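タイルカーペットの賃貸で、コーヒーのしみと毎日の掃除について

投稿者:Aivar_K
5/12/21
はじめて書きます。日本に住んで三年目です。日本語がおかしいところはすみません。
一月に今の部屋に移りました。床は灰色のタイルカーペットです。先週コーヒーをこぼして、すぐに布でふきましたが、茶色い輪が残りました。Pevavura という泡の洗剤を使うのが良いでしょうか。それとも、タイルを一枚だけ取り替えるほうが良いでしょうか。管理会社の Rurkemden にメールを送りましたが、まだ返事がありません。

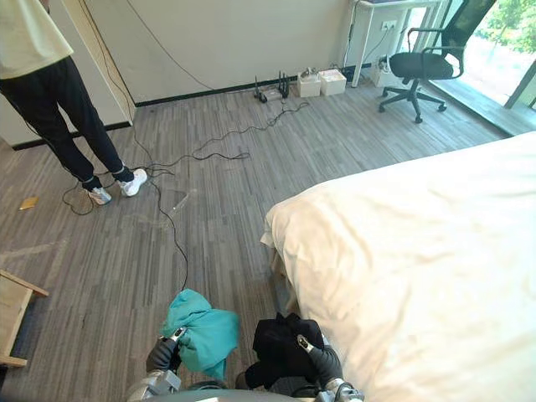 値段も調べました。同じ大きさのタイルは一枚679円で売っていますが、送料が600円かかります。色が少し違ったら目立つと思いますので、迷っています。

投稿者:kanchan_u
私も外国から来て、同じ種類の床に住んでいます。泡の洗剤は、私の場合は良くありませんでした。茶色は薄くなりましたが、洗剤がカーペットの中に残って、あとでそこだけ黒く汚れました。
まず、ぬるいお湯に台所の洗剤を一滴だけ入れて、布でたたいてください。こすらないほうが良いです。そのあと、水だけの布でもう一度たたいて、最後に乾いたタオルを置いて、上に重い本を一晩のせます。

投稿者:didier75
kanchan_u さんの方法は時間がかかりすぎると私は思います。タイルカーペットの良い点は、一枚ずつ外せることです。外して、お風呂場でシャワーをかけて、立てて干せば終わりです。私は7枚をこの方法で洗いました。

投稿者:kanchan_u
didier75 さん、それは接着剤でついていないときだけの話ではありませんか。賃貸では強くついている部屋もあります。無理にはがすと、下の床に傷がついて、退去のときにお金を払うことになります。私の友人は3,000円を引かれました。

投稿者:didier75
角を少しだけ持ち上げて確かめれば分かります。動かなければやめる、それだけです。でも、管理会社に先に聞くべきだという意見には賛成します。

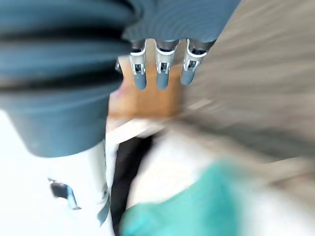

それから、干すときは直接の日光を避けてください。一度、窓のそばに置いたままにして、色が少し変わってしまいました。戻したときに隣のタイルと合わなくて、結局ソファの下のタイルと交換しました。

投稿者:Rasa
しみと関係のない話で失礼します。題名に「毎日の掃除」とありましたので書きます。
うちでは、掃除機をかける前に床の物を全部片づけることが一番むずかしいです。夫は服を床に置きます。子どもも置きます。何度言っても同じでしたので、かごを低い台の上に置くことにしました。床に置くかごより、腰が楽です。
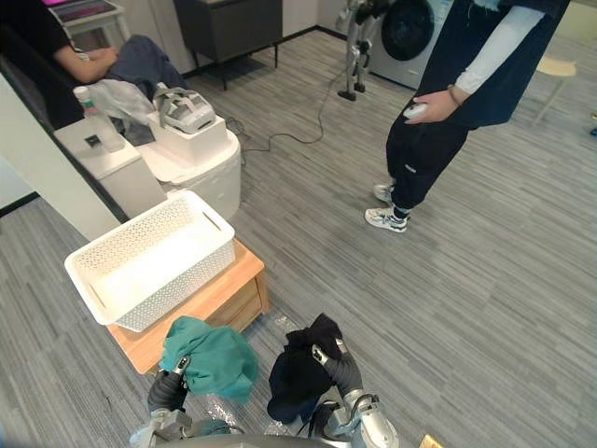
白いかごと引き出しつきの低い台。

かごは深くないほうが良いと思います。深いと、下のほうの服を一週間忘れます。

投稿者:comfort.a
Rasa さんの考えに少し反対します。かごが見えるところにあると、家族は「入れたから終わり」と思って、洗濯機まで運びません。私はかごをやめて、洗濯機に直接入れる規則にしました。最初の二週間は文句が多かったですが、今は静かです。
掃除機は Staker の古い型を使っています。毛の短いカーペットなら十分です。ただ、筋の模様のタイルは一方向だけでなく、縦と横の両方にかけたほうが、ごみがよく取れます。

投稿者:Rasa
直接入れる規則は、うちでは無理だと思います。色の出る服と白い服を一緒に洗われて、タオルが桃色になったことがありますので。

投稿者:Aivar_K
皆さま、たくさんの返事をありがとうございます。角を持ち上げてみましたら、タイルは動きませんでした。ですから kanchan_u さんの方法を試しました。今朝タオルを取ったら、輪はだいぶ薄くなっていましたが、斜めから見るとまだ分かります。
もう一つ質問があります。二回目をするとき、酢を入れても大丈夫でしょうか。母はいつも酢を使っていました。

投稿者:kanchan_u
酢は、必ず水でよく薄めて、見えない角で先に試してください。においは次の日には消えると思います。

投稿者:didier75
私は酢に反対です。一枚679円なら、管理会社の返事を待って取り替えるほうが早いです。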